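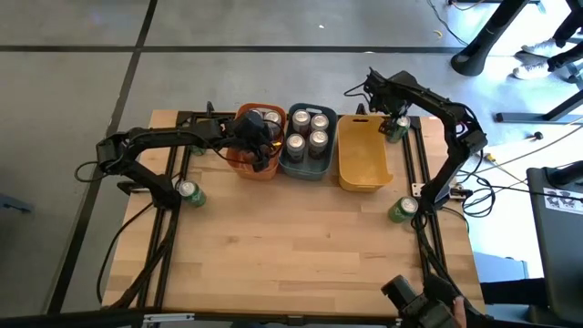

缶の仕分けの作業台(Plenareck 一階)。緑の缶はまだ箱の外にあります。

Plenareck 公開日 見学の報告

2018年7月6日、Plenareck の研究棟の公開日に行ってきました。私は食品の店で商品の補充と返品の係をしています。機械の専門家ではありません。日本語も母語ではないので、説明を聞きちがえたところがあるかもしれません。気がついた方は、どうぞ教えてください。

見学の目的は一つでした。店の仕事や家の仕事を、機械はもうできるのかどうか、自分の目で見たいと思いました。二月に店の会議で「補充はそのうちロボットがやるから」と言った人がいて、それからずっと気になっていたのです。

受付は十時からでした。駅からのバスが少なく、私は早く着きすぎて、門の前の日かげで待ちました。受付で名札と紙の案内図をもらいます。案内図には部屋の番号だけが書いてあり、何を見せているのかは書いてありません。はじめに二階へ上がってしまい、そこは会議室でした。これから行く方は、先に一階を右へ進むといいと思います。

一階 缶の仕分け

一階の部屋には、木の作業台がありました。台の左右に黒い腕が一本ずつついていて、奥にオレンジ、青緑、黄色の箱が並んでいます。仕事は、飲み物の缶をつかんで、種類ごとに箱に入れることです。缶の色は黒っぽいものと緑のものがありました。店で見る普通の缶と同じ大きさに見えましたので、親しみを感じました。

説明の人によると、この課題を選んだ理由は、簡単に見えるのに失敗の種類が多いからだそうです。缶は丸いので、指が少しずれると回ってしまいます。強くつかむとへこみ、弱いと落ちます。また、隣の缶にさわると、隣の缶が倒れます。補充の仕事をしている人なら、みんな知っている話です。私も新人のとき、棚の奥の缶を倒して、手前まで全部倒したことがあります。

私が見ている間、腕はゆっくり動きました。缶の上で一度止まり、少しもどり、また下がります。人間なら迷っていると言うところです。つかんだ後は速く、箱の上まではまっすぐ行きました。箱の中に置くときに、また遅くなります。先に入っている缶のそばに立てるのが難しいのだと聞きました。

失敗も見ました。腕が缶の上のふちだけをつかんで、持ち上げる途中で落としました。缶は台の上を転がって、係の人が手で止めました。見ていた人たちから「ああ」という声が出て、私も言いました。係の人は慣れている様子で、缶を元の所に立てて、やり直しのボタンを押しました。

部屋の壁に、前の週の記録が貼ってありました。117回やって、人の助けがいらなかったのは77回だそうです。この数字をどう読むかは、立場によって違うと思います。研究の人は「春よりずいぶん良くなりました」とうれしそうでした。私は、返品のかごを全部やったら何本落とすかと考えました。店では、落とした缶は売れません。

質問の時間に、私は三つ聞きました。

一つ目は、缶がぬれていたらどうなるか、です。冷蔵の棚から出した缶は、夏には水がつきます。答えは「まだ試していません」でした。はっきり言ってくれたので、よかったです。

二つ目は、箱の位置がずれてもいいのか、です。少しならいい、という答えでした。箱がまがって置いてあっても、カメラで見て直すそうです。ただ、箱がとなりの箱に重なると、だめだと言いました。

三つ目は、二本の腕が両方とも必要か、ということです。台の左の物は左の腕、右の物は右の腕がとるので、一本では届かない所があるという説明でした。腕と腕がぶつからないように、片方が待つ時間もあります。見ていると、たしかに片方が奥で止まっている時がありました。二人で一つのレジに入った時と少し似ています。

二階 たたむ作業

二階の奥の部屋では、Tisness という班がタオルをたたむ展示をしていました。人がとても多くて、私は後ろから背伸びをして見ました。一枚をたたむのに時間がかかり、見えている間に終わったのは一枚だけです。角は合っていませんでしたが、四角にはなっていました。家で使うなら、私はこれで十分です。店に並べるなら、やり直しになります。

となりで小さい子どもが「おそい」と言いました。展示の人は笑って、「そうなんです、おそいんです」と答えていました。

タオルは毎回、形がちがいます。缶は形が変わりませんから、その点では缶のほうがやさしいはずです。それでも缶の部屋で何度も失敗を見ましたので、タオルで四角ができるというのは、私が思っていたよりすごいことなのかもしれません。展示の紙には、たたむ前にタオルを広げるところが一番難しい、と書いてありました。

棚の前の機械

中庭の反対側の建物では、Ocampo という会社が、店の棚の前を走る機械を見せていました。腕はなく、棚の写真をとって、足りない商品を知らせます。これはもう実際の店で使っているそうです。値段は教えてもらえませんでした。

私の感想では、今日見たものの中で、これが一番店に近いです。物をつかまないからです。つかまない機械は落としません。でも、足りないと知らせてもらっても、持ってくるのは私たちです。朝の忙しい時間に知らせだけが増えると、少し困ると思いました。展示の人にそう伝えたら、知らせをまとめる設定があると言って、画面を見せてくれました。字が小さくて、よく読めませんでした。

昼ごはんと講演

昼は Flarnero という食堂で食べました。建物の地下にあります。カレーとうどんがあって、カレーは早く売り切れました。食器を返す所は普通の棚で、人が洗っています。私の前に並んでいた人が「ここがロボットじゃないんだね」と友だちに言っていて、私も同じことを考えていました。

午後は短い講演を聞きました。題は「手伝う機械はいつ家に来るか」です。話は速くて、半分くらいしかメモをとれませんでした。とれた部分を書きます。

・家では、同じ物が同じ所にないことが普通である。
・機械に仕事を教えるとき、今は人が腕を動かして見本をたくさん作る。
・見本を作る人の疲れも、研究の費用に入れて考えるべきである。
・家に来るのがいつかは、答えられない。

三番目の話は、私には新しいことでした。缶を箱に入れる見本も、だれかが何度も何度もやったのだと思います。それは店の補充とほとんど同じ仕事です。講演の後で、見本を作る人は一日にどのくらい働くのか聞きたかったのですが、時間がなくて手を上げられませんでした。

私の考え

店の仕事について言いますと、今の段階で缶の仕分けを任せることはできないと思います。落とすことより、落とした後に自分で片づけられないことのほうが問題です。人は落としたら拾います。ふきます。お客さまにあやまります。一階の腕は、缶が転がったとき、何もない所をもう一度つかもうとしました。

一方で、夜の返品の部屋なら、どうでしょうか。お客さまはいませんし、急ぎません。台と箱を決まった所に置けば、遅くてもかまいません。私の店では、返品の缶をかごから出して種類で分ける仕事が毎晩あって、だいたい13分かかります。機械なら何倍もかかるでしょうが、朝までに終わればいいのです。へこんだ缶はもともと売れませんから、そこで少し失敗しても許せます。

ただし、部屋の広さが足りません。見学した台は、腕の分も入れると、私たちの返品の部屋の半分をとりそうです。ケーブルも多いので、かごの台車が通れなくなります。店長に話したら、最初に聞かれたのも場所のことでした。

家の仕事については、私は一人で住んでいますので、タオルは自分でたたみます。母なら、ほしいと言うかもしれません。母は手首が悪くて、洗濯物を持つのがつらいのです。次の電話で、四角になったタオルの話をするつもりです。

行きたい方へのメモ

・申し込みはいりません。名札は帰りに返します。
・一階の部屋は床にケーブルがありますから、足元に気をつけてください。
・写真は、展示の人に聞いてからとります。私が聞いた部屋では、全部いいと言われました。
・質問の時間は缶の部屋が一番長いです。説明の人は、店で働いている人の話を聞きたいと言っていました。
・帰りのバスは夕方に混みます。私は一台待ちました。

次の公開日の予定は、受付で聞きましたが、まだ決まっていないそうです。ぬれた缶のことを試したら知らせてくださいとお願いして、メールアドレスを紙に書いてきました。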